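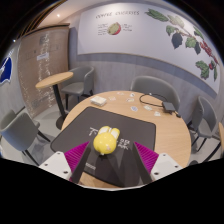
Zineb Ghoneim was late to our call because she was arguing with a bread oven. "It's a family oven, so I have to be polite to it," she told me when she finally sat down, flour all the way up one sleeve. I'd been wanting to talk to her for months, ever since a friend dropped off one of her seeded loaves on my porch and I ate most of it standing up in the kitchen.

Zineb runs Gutik, a tiny bakery on the main street in Altholm. If you've driven through Altholm you've probably missed it (the bakery, I mean, although the town is pretty easy to miss too). There's no big sign, just the name painted on the door in green. She bakes five days a week and she's usually sold out before lunch.

I asked how she got into it, figuring I'd hear about a grandmother. Nope! "My grandmother hated baking. She bought everything. She used to hide the bakery bag and put the rolls in a basket so guests would think they were hers." Zineb worked in insurance for years, claims mostly, water damage, and she says she liked it fine. She started baking on weekends when her son was little and wouldn't nap. "You can fold dough with a kid on your hip. You can't really do anything else with a kid on your hip."

The shop came later, and kind of sideways. Poul Ragnarsson had the bakery before her, and when he wanted to retire he put a card in the window. No website, no agent, only a card with a phone number. She walked past it for weeks. "I kept hoping someone else would take it so I could stop thinking about it," she said. In October she called him.

Poul stayed on for the first few months to show her the ropes, and I get the feeling those months were something. He didn't write anything down. "I'd say, how much salt, and he'd hold out his hand and show me a pile of salt in it. His hand is twice the size of mine!" She went home each night and worked it out on her kitchen scale. She still has the notebook, and it's held together with a rubber band, and no, I couldn't see it.

The rye is the one thing she hasn't touched. People in town grew up on it and they let her know. She did once try a little less caraway, and a man she'd never met before came back in the same afternoon to ask if she was feeling all right.

What she has changed is the middle of the week. Wednesdays used to be dead, so now she does flatbreads, the kind she ate as a kid, with olive oil and za'atar. The first Wednesday she made 50 and brought most of them home. Her freezer was full of flatbread till spring. "My son started trading them at school," she said. "I don't know what he got for them. Pencils?" These days she makes 145 and there's a line, with everybody standing far apart in their big coats.

We talked a while about this past year, and she didn't want to make it sound heroic. She took out the two little tables in the front and put a shelf across the doorway so people could pick up their orders from the sidewalk. Flour was hard to get for a bit. Terence Ashworth, who has a mill over an hour away, drove bags down himself in the back of his station wagon, and she's bought from him ever since. It's a thirstier flour than she was used to, and she had a couple of weeks of flat loaves while she figured it out. She sold those cheap as toast bread and now people ask for toast bread.

I wanted to know what her alarm is set for. Two in the morning! I made a noise, I'm afraid. "You get used to it," she said, and then thought about it. "No, you don't. But you get used to being a person who goes to bed at dinnertime." She listens to old detective novels on her phone while she shapes, and if the dough's ready before the murderer is, she makes another batch of rolls.

She has help now, on the busy mornings anyway. Mawar Pillai came in as a customer and asked so many questions about the starter that Zineb offered her a job. Mawar does the cardamom buns, and Zineb is a little bit jealous of how well they come out. "She has cold hands. It's very unfair. Mine are like radiators, I melt the butter just looking at it."

So what would she tell somebody at home whose sourdough keeps coming out like a paving stone? "Wait longer. It's always wait longer. Put it somewhere warm and go do your taxes." And use a scale, please, she begged. She'd had enough of handfuls.

By then there was a timer going off behind her, and then a second one, and she held up a floury finger and disappeared. I could hear the oven door, and some language. She came back for her coffee, said the rolls were fine, a bit dark, and that Poul would be in at noon for his usual, so she'd better put the dark ones at the bottom of the bag.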